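In Defense of the Unfolded T-Shirt

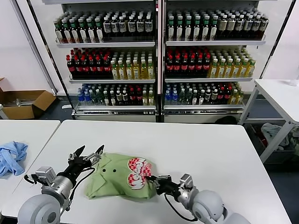

I own too many T-shirts, and I have folded every one of them wrong. I know this because my sister-in-law, Misaki Kuroda, once opened my dresser looking for a pair of socks to borrow and closed it again without taking any. She has since sent me two videos and a rectangle of stiff cardboard.

The cardboard is for wrapping the shirt around. You lay the thing face down, put the board between the shoulder blades, bring in the sides, flip up the bottom, and slide the board out, and what you have is a shirt that looks as if it were for sale. I did this for a whole load one evening in August. I made 11 shirts and felt like a department store. Then I put them in the drawer, went looking for the gray one the next morning, and had a pile of laundry again by 7:40.

My position, which I have held at several dinners now and intend to go on holding, is that folding a T-shirt is a ceremony we perform for the shirt. The shirt gets very little out of it. A dress shirt, fine. A dress shirt remembers what you did to it. Linen holds a grudge for days. But a cotton T-shirt with a big logo on it has already told the world what kind of afternoon it is expecting, and no one who sees you in it will be checking for creases.

Think about what you're up against when you pull one from the basket. It is a bag with four holes. There's no top to it until you find the collar, and half the time the first thing you find is a sleeve pretending to be the collar. One side is out and the other is in. You shake it, you turn it, you hold it up by what you're sure are the shoulders and discover you're holding it by a hem. Green ones are no easier than blue ones. I have a cousin, Ezequiel Mendoza, who can find the shoulders in one grab without looking away from the television, and he also does card tricks, so I don't count him.

People who love folding tell me it is calming. I believe them, the way I believe people who tell me about cold water. Refilwe Mthembu, who lives across the landing and irons her pillowcases, says that twenty minutes with a warm basket is the only part of her day when her hands know what they're doing. I went over once to watch. She smooths the front with the flat of her palm, twice, like someone settling a horse, and then the whole thing is done before you've worked out where it began. It was lovely. I went home and stuffed my towels in the closet with my knee.

There is also the matter of the vertical fold, where the shirts stand up in the drawer in a row like files. I tried it. It works beautifully for a full drawer. Take out three and the rest lie down with a sigh, and now you have a drawer of small collapsed tents, each of which needs standing up again. A pile at least has the decency to be a pile from the start. The drawer insert meant to prevent this is made by a company called Stavik and comes with a pamphlet. I read the pamphlet. It uses the word "journey" about underwear.

I will grant the folders a few things. Suitcases, yes. You can't sit on a suitcase forever. Anything you mean to give away should be folded, as a courtesy to the next person and a small apology for the armpits. Fitted sheets shouldn't be folded by anyone, and the people who say they can do it have a second sheet hidden somewhere.

For the rest, I use the chair. Everyone has the chair. Clean things go on the seat and things with another day in them go over the back, and I've never once mixed up the two except for the time I did, at a christening. It costs nothing and there's no pamphlet. When my aunt visits I move the whole arrangement to the bathtub and pull the curtain.

Misaki asked last week how I was getting on with the cardboard. I told her it was in daily use. It's under the short leg of the chair.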